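Gripper equipment planning - README and data card

Last revised: 2025-01-30
Maintained by: Zoi Tzavaras
Status: planning set, open for reading, not open for edits

What is in this folder

This folder holds the records we used to plan and budget for a second round of hand-held grippers and the robot arm that will eventually use the data from them. It covers what we meant to buy, what we put off, and the recordings we made to find out how much kit a small desk task needs.

It was put together for the people at Grerkent who approve equipment spending, and for anyone on the Cetuvik project who has to write the next request. If you are looking for the training code or the policy checkpoints, they are kept in the Cetuvik repository and are not copied over.

Contents

budget.csv - one row per item, with unit price, quantity, freight and duty in separate columns
quotes/ - supplier quotes as received, PDF only
episodes.csv - one row per recorded episode
episodes/ - the recordings themselves, in folders by operator
wear_log.csv - notes on finger pads, screws and mounting plates
stills/ - single frames exported from the recordings
decisions.txt - short notes on what was agreed and who agreed to it

Size of the recorded set

There are 1138 episodes in episodes.csv. Of these, 209 are marked "reject" and should be left out of any training run. We kept them because they still count as operator time, and operator time is the largest line in the budget. The planning target was 1000 episodes before rejects, so we went past it, but we would not have if the sessions had ended on schedule.

An episode is one attempt at one object, from the operator starting the recording to stopping it. Attempts that were abandoned halfway are included and marked.

How the columns in budget.csv work

item - plain name of the thing
source - Kauppinen, Skosine or "local"
unit_price - before tax, in Canadian dollars
qty - number requested, which may differ from the number approved
freight - quoted freight, or blank if the supplier had not confirmed it
priority - A, B or C
approved - y, n or wait
notes - free text

Priority A means the work stops without it. Priority B means the work slows down. Priority C is everything else, and most C items were dropped at the first review. A blank in the freight column is not a zero. Please don't sum the column without filling the blanks first, as the September draft did. That draft came in well under the real figure and had to be withdrawn.

What we asked for

Hand-held grippers. We asked for 2 more. Operators were waiting on each other for the one unit, and most of the idle time in the session notes comes from that. Kauppinen quoted for complete units. Skosine quoted for parts, which is cheaper on paper but leaves us to do the assembly and calibration. Both quotes are in the folder. Kauppinen was approved.

Finger pads. These are the main consumable. We now order them in matched pairs, and when one side is worn we change both. The wear log shows that mixed pairs gave more slips on smooth bottles. Pads are priority A.

Mounting plates and screws. Plates last a long time. Screws go missing. We put in for a box of screws under "local" and it is the cheapest line in the file.

Cameras. One spare, priority B. A spare lens cover was added later and is on the same row.

Storage. Two drives, so that a full copy can be held off site. The fisheye video takes more room than we planned for, and the first drive filled before the last operator had finished.

Robot arm. Not in this round. The arm is listed at priority C with "wait" in the approved column. We would like to see a policy trained on the hand-held data do something useful on a borrowed bench before asking for that much money.

Objects. We budgeted almost nothing for objects and that was the right call. The desk sessions used things people already had in their rooms. Buying a standard object kit would have given us tidier data, but it would not have told us much about the kind of desk the project is meant for.

Where the sessions took place

Recording was done in ordinary rooms. This matters for the budget in two ways. There is no room hire to pay, and there is no lighting or furniture to buy. Against that, travel between rooms is charged as operator time, and each new room needs a short calibration pass before the first episode counts.
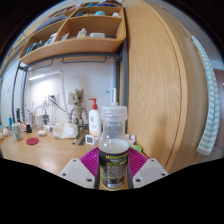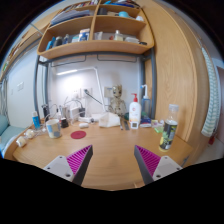
Bottle task, desk setting, both from stills/

Small bottles make up a large share of the set. They are cheap, they fall over, and clear ones are hard on the tracking, so they show up problems early. If the next request has to be cut back to a single object type, keep the bottles.

Known problems

- Operator hours were rounded up to the half hour. The real total is lower than the one in the budget.
- Some early rows in episodes.csv have no operator code. We could not recover them.
- The duty column was filled in by hand from the quotes and has not been checked against the invoices.
- The wear log was kept by whoever was changing the pads, and the wording varies a lot. "Worn", "shiny" and "done" all seem to mean the same thing.
- Prices are as quoted. The Skosine quote has since lapsed and would need to be asked for again.

Using these files

You may copy budget.csv as a starting point for your own request. Clear the approved column first. Recordings may be used inside Grerkent for training and testing. They show people's own rooms and belongings, so please do not pass them outside the organisation or put stills in a public talk without asking.

When you add a new quote, save it under quotes/ with the supplier name first, then add the row to budget.csv. Do not overwrite an old row. Set its approved value to n and add a new one beneath it - the history is useful at review time.

Contact

Questions about the budget rows or about access go to Zoi Tzavaras. Questions about calibration should go to the Cetuvik list, where the answer has probably been posted already.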